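I have become a complete bore about slow breakfasts, and I'm not sorry! For years I ate a banana on the Tavdale bus and called it a meal. Then in January my shift moved to 8 and I was handed a whole extra hour in the morning, and I've spent nearly all of it on toast and marmalade (proper marmalade, thick cut, a bit too bitter). 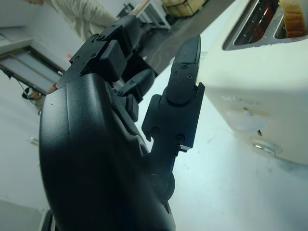
What I love is how little it asks of you. A decent loaf from Ehlers, sliced by hand, lasts me five days, and the last of it is the best because stale bread toasts so beautifully. You stand there in your socks, the radio mumbles, the kitchen starts to smell wonderful – and you can't hurry any of it. 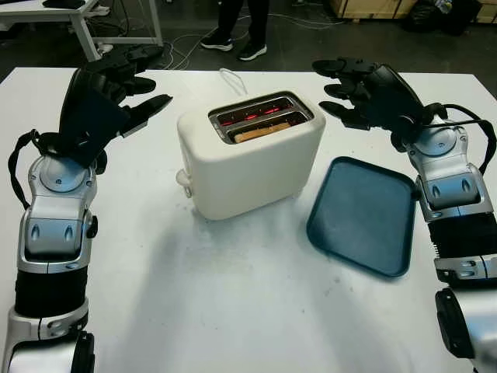 I do think we've been talked out of this. Every café near the station sells some 400 calories of something in a paper bag, made to be eaten while walking, and we've all agreed that's normal. Try sitting down instead. Use a plate! Put the butter out the night before so it spreads. On Saturday I had three slices and read half the paper, and I was still home in time to hang the washing out.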